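## Tivari Becher und Tassen

Schlichtes Geschirr für Büro, Teeküche und Werkstatt. Den Becher gibt es in gedecktem Schieferblau, nach unten leicht schmaler werdend, die Tasse in Rosa mit rundem Boden. Beide sind innen dunkler als außen.
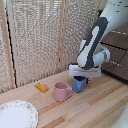

Füllmenge jeweils 300 ml. Einzeln oder im Karton zu 30 Stück, Farben auch gemischt. Ab 3 Kartons liefern wir frei Haus.

- Artikel Becher: Tivari 300 B
- Artikel Tasse: Tivari 300 T
- Nachkauf einzelner Stücke möglich

Die nächste Lieferung in Rosa kommt im August. Anfragen an Tetsuya Iwasaki, Jaltus Haushaltswaren.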